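Vurkance Support – Ticket history
Subject: Feed shaft stalls at start of pass, fault clears on restart
Product: Himine label applicator, belt-side unit
Status: Closed
Opened by: Crisóforo Xolalpa, Bodnár packing line

Entry 1
Customer reports that the applicator stalls on the first label after any pause longer than a coffee break. Display shows FEED TIMEOUT. Restarting clears it and the unit then runs normally until the next pause. Label stock is Daletti matte, 400 labels per roll. Fault began in September, after the stock was changed from gloss to matte. No other changes reported.

Entry 2
Asked customer to check the following with the power off:
Roll brake tension at the supply spindle
Adhesive residue on the peel edge
Gap sensor lens
Free rotation of the feed shaft by hand
Customer cleaned the lens and peel edge. Fault unchanged. Shaft turns freely.

Entry 3
Requested event log. Log shows 6 timeouts in one shift, all on the first feed after idle. Motor current is normal during running and high for the first moment of each failed feed. The drive is working against something that is only there after a rest. Suspected the liner sticking to the peel edge or the brake holding too hard.

Entry 4
Gear parts were raised by the customer as a possible cause.

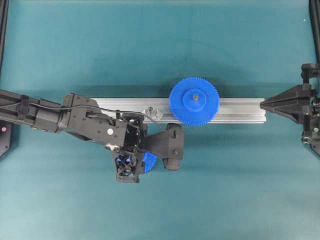

Blue spur gear and hub on aluminum rail.

Customer confirms no broken teeth on the unit's own gear and no play at the hub. Gear train ruled out for now.

Entry 5
Asked customer to lift the liner off the peel edge before each restart. Two pauses tested this way, no fault. Third pause tested with the liner left in place – fault returned. Sticking at the peel edge confirmed. Matte stock has adhesive bleed at the slit edge, and under tension it bonds to the steel during idle.

Entry 6
Workaround issued. In Setup, Feed, set Idle Backfeed to 2 mm. Set Start Ramp to 165 ms. Save and cycle power. The backfeed takes tension off the liner when the line stops, and the longer ramp lets the motor break any light bond without tripping the timeout. 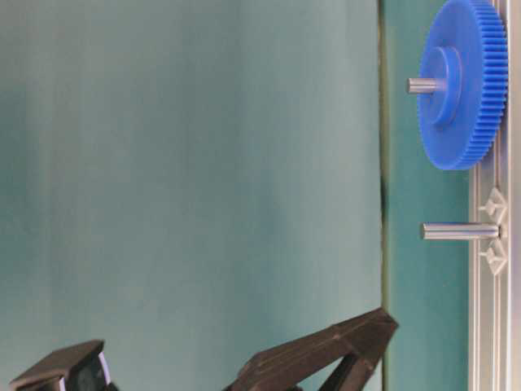 Brake tension should be reset after the ramp is changed. Back the knob off until the roll coasts, then tighten until it stops without overrun. If the drive cover is off for this work, keep labels and loose liner away from the gear teeth. On a gear as finely toothed as the blue one, a scrap of liner between the teeth is easy to miss. Refit the cover before restoring power.

Entry 7
Customer applied settings and reset the brake. One full roll run with pauses, no timeouts. Slight label offset after backfeed, corrected with Label Position.

Entry 8
Customer asked if the settings can stay in place for gloss stock. Yes. Label Position may need to be set again when the stock is changed. Ticket closed at customer's request.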